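Clendanov 小物ピッキングセル(シミュレーター付き)

商品番号:CL-154
取扱:Hasteck

うちの梱包場でこのセルを使い始めて、もう7か月になります。販売ページなのに使用感から入ってすみません、でも売っている本人が毎日使っているので、そこから書くのがいちばん早いんです!

やってくれるのは、トレーに入った小物をひとつずつ取り出して、仕分け箱に移す作業。それだけです。ただ、それだけの作業に、以前は午前中まるごと2人が張りついていました。今は朝8時に私がトレーを入れて、あとは隣で検品をしながら、たまに画面をのぞくくらい。手首の湿布が減りました(これは本当に大きい)。

正直、入れる前は現場の空気がちょっと重かったです。「私たちの仕事、なくなるの?」と面と向かって聞かれましたし。結果としては人数はそのままで、担当が入れ替わりました。仕分けにいた人は検品と返品対応、それから後で書く「練習場」の係に。立ちっぱなしが減ったと喜ぶ人もいれば、黙々と手を動かすほうが好きだったという人もいて、そこは今も話し合いながら当番を回しています。

さて、その練習場。付属ソフトの Civton では、新しい品物を流す前に、画面の中でブロックを使ってつかみ方の段取りを試せます。実機を止めずにできるので、昼休み明けにコーヒー片手にやっています。

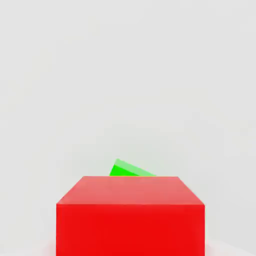 Civton の練習画面。手前に赤い立方体、その向こうに緑のブロックが少しだけ見えています。

こういう重なった配置、人間なら「手前をどかして奥を取る」と考えるまでもないのですが、機械に任せるとなると、どちらを先に取らせるかをこちらで決めておくことになります。最初は面倒だなあと思っていたのに、やってみるとパズルみたいで、うちでは一番人気の当番です。奥の品物が傾いているときの取り方なんて、元仕分け担当のほうが私よりずっと詳しくて、その人の決めた順番をそのまま登録しています。

困った点も書いておきますね。透明な袋ものは苦手です。つるつるの袋が重なると止まって呼び出し音が鳴るので、うちでは袋ものだけ今も手作業。それと、呼び出し音の初期設定がかなり大きい! 設置したらまず音量を下げてください。設定画面の「通知」の中にあります。

セット内容
・ピッキングセル本体
・仕分け箱 6個
・Civton 利用権(1拠点分)
・Landry 製 架台(キャスター付き)

登録できる品物は最大703種類。うちは約154種類しか使っていないので、小さな倉庫なら余裕だと思います。

設置と初回の説明には私か同僚がうかがいます。できれば、実際に仕分けをしている方にも同席してもらってください。管理の方だけで設定を決めてしまうと、後から現場で全部やり直しになりがちです(うちがそうでした)。

次回の入荷は11月の予定です。見学も受け付けていますので、動いているところを見たい方は、午前中の時間帯で問い合わせフォームからどうぞ。袋もの以外でしたら、お手持ちの品物を持ってきていただければその場で試せます。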